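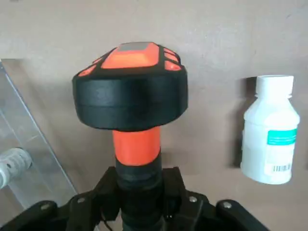 *A gripper closed on the shaft of an orange-and-black object at the Nundgate bench, with a bottle standing behind.*

# Writing the rules for a shared bench

When the laboratory service at Nundgate began to use pairs of robot arms for the handling of bottles and small tools, it had a risk assessment, a supplier's manual and very little else. The manual explained how the arms could be moved and stopped. It did not say who should be allowed to lay out the table, what had to be written down when an item was changed, or when a member of staff might properly put a hand between two bases. Those matters were settled by custom, and custom varied from one shift to the next.

The Nundgate Code of Bench Practice, which came into force in August and is now being taken up by two partner sites, is an attempt to replace custom with a short set of written rules. It runs to 4 sections. Its principal author, Impi Kemppainen, spent most of the previous year reading incident notes from the three sites and found 109 that concerned arms working at a table. Few described any injury. The great majority recorded something smaller: a bottle put back in the wrong place, a cable caught under a case, a tool that had been swapped for a similar one without a word to the next operator.

"We had been treating these as housekeeping," Ms Kemppainen says. "They were the same faults over and over, and each of them came from a decision that had been left to whoever was standing there."

## Section one: the layout

The first section deals with the table before any arm is powered. Every task must have a layout sheet, kept at the bench, showing the position of each rack, tray and loose item. Changes are made on the sheet first and on the table second. The sheet also fixes the order in which items are set down, beginning with whatever stands nearest the centre, where both arms can reach it.

The rule sounds modest, and it met more resistance than any other. Operators at Horgan, the larger of the partner sites, argued that a sheet could not keep pace with work that altered several times a day. The compromise was a pencil copy for minor changes, signed at the end of the shift and redrawn if the change was to stand.

Clear acrylic holders receive a paragraph of their own. Staff may find an edge hard to judge against a plain surface, and the Code asks that each holder carry a paper label or card where an operator can see it while standing at the bench. Bottles are to be placed with their caps uppermost when they are racked. An item that is meant to lie on its side must be shown that way on the sheet.

## Section two: reach and approach

The second section concerns people. It sets a line on the floor 400 millimetres from the table edge, behind which staff remain while either arm is enabled. An operator who needs to cross it must say so aloud and wait for an answer from the colleague at the controls. Working alone is permitted only for tasks in which the arms stay still throughout.

Indicator lights are addressed with some care. The Code states that the colour of a light is to be read as information about the machine and never as permission to approach. Permission comes from a person. Nestor Ignacio, who led the trial of the draft at Horgan, regards this as the most useful sentence in the document. New staff, he notes, tend to arrive with the habits of the road, where green means go, and the habit is difficult to remove once it has been allowed to settle.

Stop controls must be within reach of the person supervising, and nothing may be placed on or in front of them, including cables. The condition of cables is checked at the start of each shift and again after any change of tool. Slack is allowed, as the arms need it, but the path of each cable over its full range of movement has to be walked through slowly before work begins.

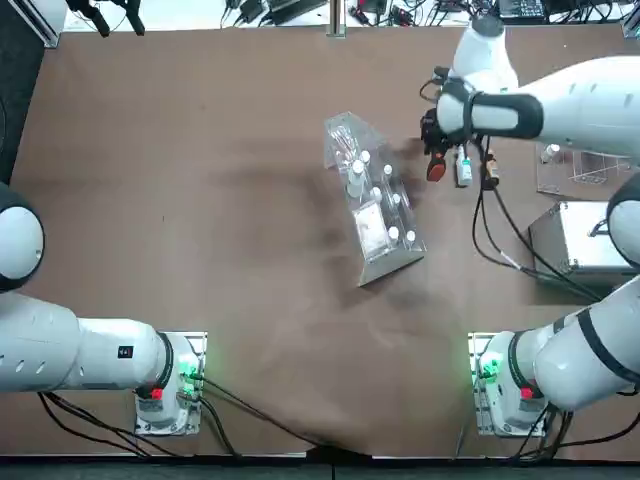

## Section three: the handling of objects

The third section is the longest. It divides objects into those that may be gripped freely, those that may be gripped only at a stated point, and those that are not to be gripped at all. Small closed bottles generally fall into the first group. Handheld tools fall into the second, and their layout sheets must mark the part to be held. Open vessels and anything with an exposed blade belong to the third, and no local exception may be granted.

For each object in the second group the site must keep a record of trial grips, made at low speed, before it is used in ordinary work. Pirkico, the second partner site, reported around 455 such trials in its first months under the Code. Its staff had feared that the requirement would halt their programme. They now carry out the trials in batches and file them by object, so that a tool already tested for one task need not be tested afresh for another of the same kind.

There is also a rule on crowding. Where two arms share a table, only one of them may close on an object in the central area at any time, and the other must wait with its fingers open and clear. Some engineers consider this wasteful. Ms Kemppainen accepts that it costs time and is willing to see it relaxed, provided that a site can show a full month of shared work without a contact between the arms. 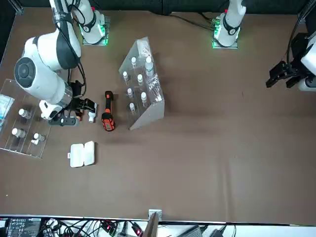

The Code has less to say about spacing than its early drafts did. The first version laid down a fixed clearance between any two objects on the table, and the trial at Horgan showed that few real tasks could meet it. Tools and bottles often have to be close together, as they are at Nundgate, where the gripper takes hold of a small white bottle immediately beside an orange-and-black power tool lying flat on the table. The final text therefore asks for a judgement: the operator must confirm that the fingers can open fully beside the neighbouring object without touching it, and must enter that confirmation on the sheet. Where it cannot be given, the objects are moved.

## Section four: records and review

The last section is brief. Each bench keeps a single book, in which changes, faults and near misses are entered on the day they occur. Entries are signed and are not to be removed or rewritten. A supervisor reads the book weekly and replies in writing to anything marked as a concern.

The book has proved its worth at Plosport, the training centre that prepares new operators for all three sites. Tutors there use copies of real entries in their teaching, with names taken out, and trainees are asked to say which rule would have applied and whether it would have been enough. On several occasions they have concluded that it would not, and two of the present clauses were redrafted as a result.

Critics of the Code point out that it remains a local document without outside recognition. That is a fair description. It was never intended to stand in place of the law or of published standards, both of which continue to apply in full, and its opening page says so. Its purpose is to govern the small decisions that lie beneath them.

A revised edition is in preparation. Comments from the partner sites closed on December 9, 2024, and the question most often raised was the floor line, which Pirkico wishes to see set according to the reach of the arm in use. Mr Ignacio supports the proposal. Ms Kemppainen has asked for measurements from each site before the wording is changed.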